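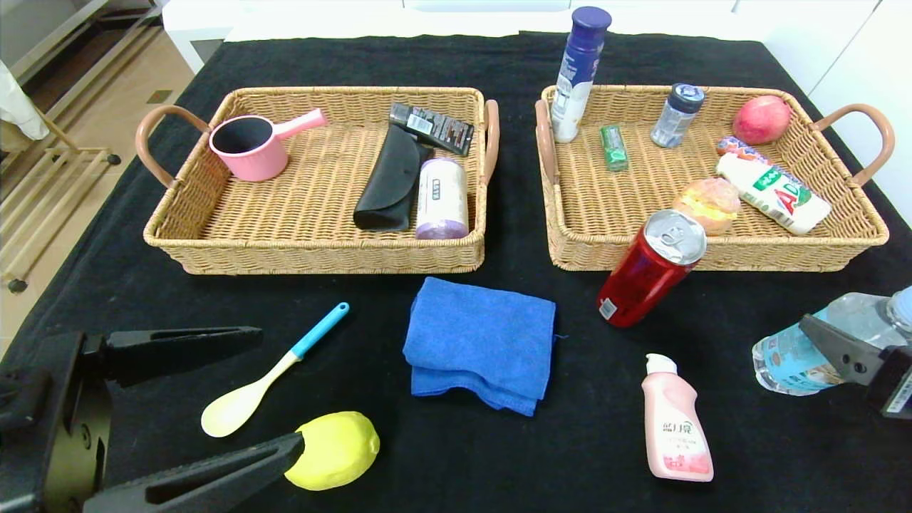

Sorting practice with two baskets at the Zurkine bench.

About us

Zurkine is a small robot workshop in Prirnberg. Our members build two-arm machines for household work, such as putting groceries and daily things into baskets. The workshop was opened by Hemi Stubbs, who had before built his first arm at home, on the kitchen table, and needed more space and also better light.

Today we are 17 members. Most of us have another job and come in the evening. We share the tools, the spare motors and the cost of the rent. Each pair of arms has two grippers, and the drawings for the fingers are kept in one common folder, so every member may change them and write down what was changed. 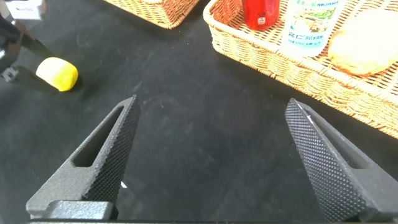 The surface of the finger is the part we discuss the most. A knurled face is our present choice, and the older members from Terkport still prefer soft pads. Both kinds can be borrowed from the shelf near the door. Please return them with their screws.

New members are welcome, also without experience in electronics. The monthly fee is 20 euros and includes the use of the bench. Our next introduction evening is on 16th March. In June we will move the heavy machines to the Wihongi room, and the bench stays where it is.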